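Tea at the white table: ten minutes with Remedios Soriano

Caught her on a Thursday, twenty to four, between two deliveries. She sells flasks, cups, lunch tins, the odd teapot. Shop is called Tagle. One room, a counter, and a back bit where the flasks get filled and poured and grumbled over before any go on the shelf.

"I don't stock what I haven't poured from," she says. "Simple as that. You get a nice looking bottle and it dribbles down the side. Every time. People bring it back and they're cross with me, not the factory."

She started with 49 flasks and a borrowed shelf. Last year she sold 1,811. Most of them plain ones, she says, creams and whites, a few greens. Patterns don't shift. She blames the patterns.

So what makes a good one? Long pause. She's looking for a lid.

"The neck. Everyone asks me how long it stays hot. Fine, ask that. But look at the thread. If it's cut rough the cap goes on squint, and then it leaks in your bag. Run your thumb round the rim before you buy. I let people do that, some shops dont."

And the finish? She likes matt. Better grip with cold hands, though it does show marks, and pale ones more than most. Warm water, bit of washing up liquid, soft cloth. No scourers -- she has had words with customers about scourers.

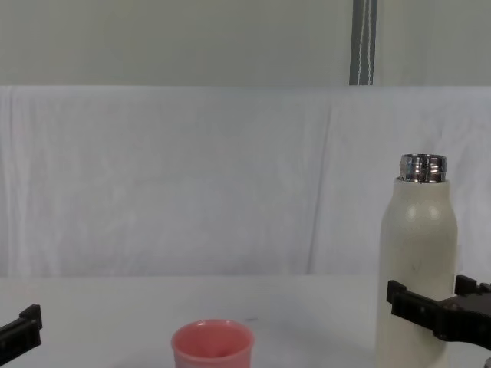 Cups are a sore point. She thinks most of them are too big. Wilfredo Macaraeg, who does her Saturdays, disagrees and they have been at it since May.

"A big cup, the tea's gone cold by halfway. What was the flask for then? Small cup, fill it twice. My mother did it that way, all of us on a bench at the bus station, one little cup going round."

Wilfredo, from behind a stack of boxes: "I want a mug."

"He wants a bucket," she says.

We got onto prices. She won't go near the fancy end, had a rep from Brokier in trying to talk her into it and sent him off with a lunch tin. Would rather sell spare caps and seals, which she keeps in old biscuit boxes under the counter. Caps are what people lose. Trains, mostly, and football.

Last thing, storing them. Lid off, she says, always, and let it dry right out before it goes in the cupbaord. "Shut it damp and you'll smell it in a week." If it does smell -- bicarb, hot water, leave it overnight, rinse it twice.

Then the second delivery turned up and she was off down the steps with the trolley. Tagle is open till half five, shut Mondays.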